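We use cookies to improve your experience on this site. Accept all | Manage settings
Search this journal Search Advanced search

3.2 Workstations and overhead lighting in the Prurnutville rooms 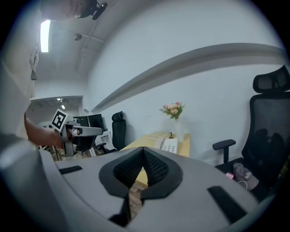

Figure 3. Desk area in a Prurnutville room, with ceiling light, wall ledge and open doorway.

The Prurnutville site was surveyed in May, after the rooms at Grerkedel. Readings were taken at desk height at 8 points per room, with the ceiling lights on. The room in Figure 3 has a monitor on a desk, a small white shelf unit next to it and a black office chair with a mesh back and headrest. An elongated ceiling panel gives a bright white light, and the ledge on the white wall casts a soft shadow behind and below it.

Shadows of this kind were recorded separately from the desk readings. Staff at both sites filled in a short form on glare and eye strain, and we received 113 usable forms. Complaints came mostly from people who sat facing a wall -- the same result Bilyk reported for smaller offices. The space past the doorway is darker than the desk area, and we treated such spaces as separate rooms in the analysis. Each reading was held for 30 seconds before it was written down. Chairs were left as the staff had them.

Related articles
Desk placement and glare in shared offices
Wall color and reported eye strain: the Rositz survey
Shelving and storage in small workrooms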